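Cindham Laundry Folding Notes, read me first

Welcome, and thank you for stopping to read this before diving into the folders. Cindham is a collection of short recordings and written notes on one very ordinary job, which is getting clean clothes off the bed and into the drawer. It grew out of a smaller set called Nyberg, which only covered towels and pillowcases, and which a good many of you wrote to say was a bit dull (fair enough!).

What is in it

There are 423 entries in all. Of these, 252 are tops of one sort or another, and the rest are trousers, socks, tea towels and the odd cardigan. Each entry has a plain text note giving the kind of garment, the surface it was folded on, and how it started out: flat, hung over something, or crumpled. Almost 400 of them have been checked by a second reader. The ones still waiting are marked "unchecked" at the top of the note, so do leave those out if you need to be strict.

How we name things

A striped top is "striped" whether the stripes are straight, wavy or zigzag. We did try to split these up at first, but once a top is lying in a heap it becomes very hard to say which is which, and we went round in circles over it for most of September. Colours are written down in everyday words. Bedding is noted separately from the clothes, so a search for "blue" in the garment field won't bring up every blue sheet.

Known gaps

Only 38 entries were done on an ironing board, and wool is thin on the ground. Fitted sheets are left for Prastska, the follow-on set, along with duvet covers.

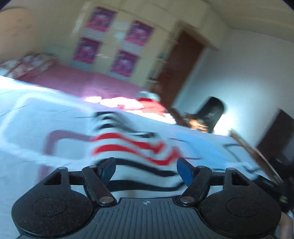

Where should I start with a top that's all in a heap?
Find the shoulders first and lift it by those, then lay it down again and smooth the sleeves outwards before making any fold.

Using it

You are welcome to share and adapt the notes, so long as you mention Zemar, who look after the collection. Corrections are read on Tuesday mornings. Please put the entry number in the subject line.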